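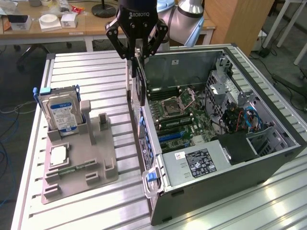 Fig. 1. Dell tower on its side, panel off, CPU socket lever raised.

Home | Projects | Reports | Archive
August – by the Geltness build group
Filed under: Student Work / Hardware Reuse

Our brief claimed an old desktop can be stripped in 18 minutes. We doubt it. The Otgate worksheet lists six steps and treats the memory as one of them, as if every module came out the same way. Ours took four tries – the end clips are small and stiff. The worksheet also skips the drive cage completely.

Veklow's guide says reuse saves "up to 200" per machine but never says 200 of what. We left that figure out of our results. Whether the board is worth keeping is still open, and we would want a second tower before agreeing with anyone.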